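**Shelf and Basket Assistant, part-time, Mumetti Grocery, Bornton**

Mumetti Grocery is hiring a part-time shelf and basket assistant for our Bornton store. The job is 20 hours a week, mostly mornings, with one evening shift. It is a permanent post. Start date is December, or sooner if you are free.

We are a small grocery on Gratotside Road. We sell snacks, cookies, soft drinks, canned goods, dairy and a short line of household items. The store carries 631 products at the moment. Most customers come in for a few things and use a hand basket, so baskets matter here more than carts. We have 72 of them and they need to be where people can reach them.

## What you will do

- Fill the snack, cookie and drink shelves from the stockroom. Older stock goes to the front.
- Face up the shelves at opening and again at 1 p.m. Labels forward, bottles in line, no gaps at the front edge.
- Check the price strips in the rails against the daily list and change any that are wrong.
- Pick phone orders. You take the printed list and a basket, collect the items, and leave the basket at the counter with the list on top. Phone orders are usually short, and a few regulars ask for a single bottle of soda and nothing else.
- Collect baskets left in the aisles and bring them back to the door. Put any goods left inside back on the right shelf. Chilled goods go to the shift lead first.
- Wipe baskets and handles at the end of the shift.
- Keep the floor clear in front of the lowest shelves.

You will not work the register. If you would like to learn it later, we can train you.

The snack and drink shelves will be your main area. The units are black with clear price rails, and we use blue baskets with a metal handle.
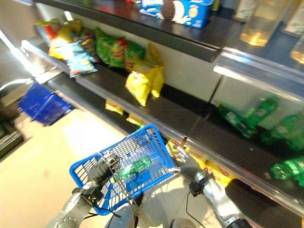

## What we are looking for

You do not need store experience. We do need someone who can:

- lift a case of drinks from the floor to waist height
- stand and walk for a four-hour shift with one short break
- read product names and prices on a printed list
- arrive by 6:45 a.m. on morning shifts
- talk politely with customers who ask where something is

You must be 18 or over. The delivery pallets come in by the back door and we don't let minors work in that area.

Experience picking orders is helpful. So is a second language. Please mention either one when you write.

## Pay and hours

Morning shifts run from 7 a.m. to 11 a.m. or from 10 a.m. to 2 p.m. The evening shift is 5 p.m. to 9 p.m. The schedule is posted two weeks ahead. You can swap shifts with a coworker if the shift lead signs the sheet.

Pay is hourly and we will tell you the rate when we call to set up the interview. It goes up after the first three months. You are paid every two weeks by direct deposit. Staff get a discount on everything except gift cards and lottery tickets.

We provide an apron, gloves and a box cutter. Please wear closed shoes with a grip sole. Long pants, any dark color.

## Training

Your first three shifts are paid training. On the first you follow another assistant and learn the aisles. On the second you stock the drinks and snacks with someone next to you. On the third you pick real phone orders and have them checked before they go out. If you want a fourth training shift, ask for it. Several of us did.

## How to apply

Bring or mail a one-page letter to:

Saranya Palaniappan, Store Manager
Mumetti Grocery
551 Gratotside Road
Bornton

Tell us which hours you can work and when you can start. A resume is fine but not required. Include a phone number and the best time to call.

You can also fill in the short form at the counter any day before 8 p.m. Please don't leave applications with the Sharifi bakery next door. They are a separate business and letters have gone missing that way.

Interviews take 20 minutes and are held in the store, followed by a short walk through the aisles. We will reply to everyone who applies, and the ad stays up until the job is filled.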